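A morning at the Plasta kitchen open day

July 2026

I went to the Plasta open day because we need a new kitchen and because the flyer promised "no sales pressure." I have been to enough of these to keep my hand on my wallet, and I kept it there.

The showroom is behind the old Sheehan lumber yard, down a road that the signs give up on halfway. I drove past the turn and had to come back through the yard. Parking was free, and there was plenty of it at opening time, which I took as a sign of how far the word had spread. You get a sticky badge and a folder at the door. They ask for your phone number before they hand over the folder. I left that line blank and got a look for it.

The tour takes in the workshop first. This was the best part. You see the doors being cut and edged, and the man at the edging machine was happy to stop and show a bad one next to a good one. I asked how long the edges hold up beside a dishwasher. He said it depends on the dishwasher. The guide said eight years. That is also the length of the warranty, so make of that what you like.

Then upstairs to the planning room, where they talk you through a layout on a big screen. Every kitchen looks good on a big screen. The rooms have no crumbs, no mail on the counter and no place where the trash goes. I asked to see a layout with a trash can in it and was told it could be added later.

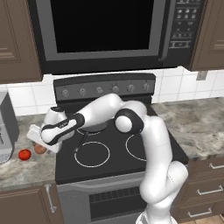 Computer-rendered kitchen with a black electric stove and a tomato on the left counter.

My real complaint is with the counter space. The Truser line, which is the one they push, is sold as a "full prep kitchen." We brought our own measurements, and the sample plan they drew up left us two feet of clear counter beside the stove. I have less than that now and I know what it is like to roll out dough on it. Two feet is better, but it isn't a full anything.

The cheaper line is called Gesik. You have to ask for it. It stands in a back corner with the lights off, and the guide found the switch on the second try. To my eye the drawers ran just as well as the Truser ones. The handles are ugly, but handles come off with a screwdriver.

Prices were hard to get. I asked three times and got a range, then a wider range, then an appointment. The discount for open day visitors applies only if you sign the same day, so I don't know what they think "no sales pressure" means.

Coffee was decent. The cookies were gone before our group came down.

Would I go again? For the workshop, yes, and I'd skip the upstairs. They are running another one in November. If you go, bring your own tape measure, and ask for Gesik at the front desk before they start on the other one. We haven't ordered anything yet.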